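Drurkport 300 Cartridge Filter Unit

The Drurkport 300 is a cartridge filter for small private pools, plunge pools and outdoor spas. It is supplied as a complete unit with housing, cartridge, pressure gauge, drain plug and two hose unions. The pump is ordered separately.

Filtration takes place through a pleated polyester cartridge held upright in the housing. Water enters at the base, passes through the pleats from the outside and leaves by the central core. There is no multiport valve and no backwash line, so the unit can be fitted where a waste connection is not available. The cartridge is lifted out and hosed down when the gauge reads 0.4 bar above its clean starting pressure.

The lid is held by a threaded locking ring. Hand pressure is enough to close it. Do not use a strap wrench to tighten the ring, as this deforms the seal. A spare O-ring is packed inside the lid - remove it before the first start.

The unit is suitable for chlorine, bromine and salt systems up to 4 g of salt per litre. For higher salt levels the Tarigan version should be chosen, which has a titanium gauge fitting and a different drain plug. Cartridges are the same for both versions.
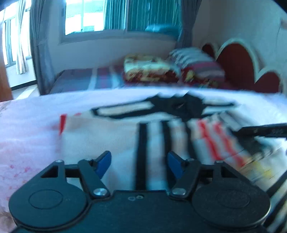
Bedroom with two beds and a wide window.

Technical data

Housing: glass-fibre reinforced polypropylene, grey
Housing diameter: 374 mm
Maximum working pressure: 2.5 bar
Maximum water temperature: 40 °C
Recommended flow rate: 200 litres per minute
Connections: 50 mm solvent weld or 38 mm hose tail
Cartridge: Kemum K4, pleated polyester

Installation

Stand the filter on a level, solid base below or beside the pump outlet. Leave 300 mm clear on the gauge side and enough height above the lid to withdraw the cartridge. If the filter is below water level, an isolating valve is needed on both the suction and return pipes. These valves are not included.

Solvent-weld joints must be left to cure for the time stated by the cement manufacturer before the system is filled. Open the air bleed screw on the lid, start the pump and close the screw when a steady stream of water appears. Note the gauge reading on the label inside the cover.

Winter storage

The housing must be drained fully before the first frost. Remove the drain plug, take out the cartridge and store both indoors. Cartridges should be dry before they are bagged - damp pleats grow mould and cannot be recovered.

Spare parts

Cartridges, O-rings, gauges and locking rings are kept in stock. Unions from the older Disano housings have a coarser thread and do not fit this model. Please quote the code on the base of the housing when ordering.

Last updated: January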